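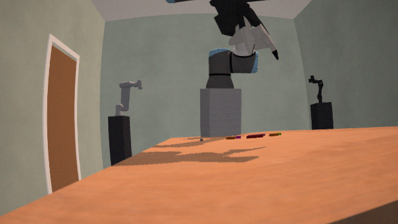
The Last Four Miles of Vakdale Road

I moved out to Vakdale knowing the internet would be bad. I didn't know it would be bad in such a specific way. Every evening, right when I sat down to send my pages in, the little bars on the modem would drop to one, and I'd put the laptop in the car and drive to the library parking lot in Fulport. There was usually someone else there with their dome light on. We'd wave.

So when I heard that Fulport was finally building out fiber, I got very excited (I told my sister we'd be doing video calls by summer!) and then I looked at the map. The blue line came up the valley, passed the feed store, passed the church, and stopped 4 miles short of my mailbox.

I've spent a good part of the past year learning why, and I've come to find it kind of fascinating. It comes down to poles. There are 533 of them between the Fulport exchange and the top of the valley, and they don't all belong to the same outfit. The electric co-op has most of them. The old phone company has the rest, including nearly every one on my end. If you want to hang a new cable you have to ask whoever owns the pole, and then that owner sends a crew to look at it, and then everybody who's already up there has to scoot their lines over to make space. The trade calls this make-ready. Half the poles on Vakdale Road went up before I was born, and a few of them lean like they're listening to something. 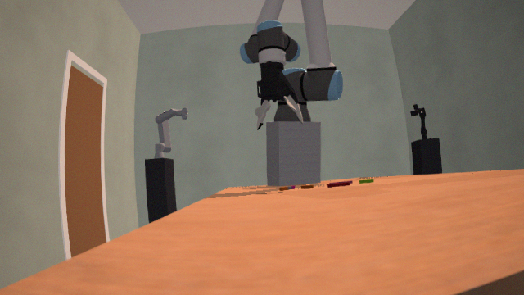 The town's first plan was to bury the last stretch and skip the poles completely. I loved that idea until I saw what's under us. You get a foot of nice dirt and then it's ledge all the way to Torvik. The quote for rock trenching came in so high that it was read aloud at the meeting twice, the second time more slowly.

What's happening now is a mix. Tustetti, the contractor that won the bid, is stringing cable on the co-op poles and setting 17 new ones where the phone company's are too far gone. Twelve houses at the very top will get a wireless link off the Torvik ridge for the time being. Mine is one of them. I was grumpy about it for a week or so, and then I went up to see a neighbor across the line in Torvik who's had the same setup since October, and she was watching a cooking show in perfect focus while her grandson played some game in the next room. Snow on the dish is a pain, she told me — she keeps a broom by the porch door for it.

The sign-up fee is the part people argue over down at the feed store. Fulport wants a deposit before the crew comes up your driveway, and some of my neighbors have been promised service before and still have the flyers. I paid mine in March. I have a receipt on the fridge and a stake with an orange ribbon at the end of my drive, and every morning I walk down with my coffee and check that it's still standing.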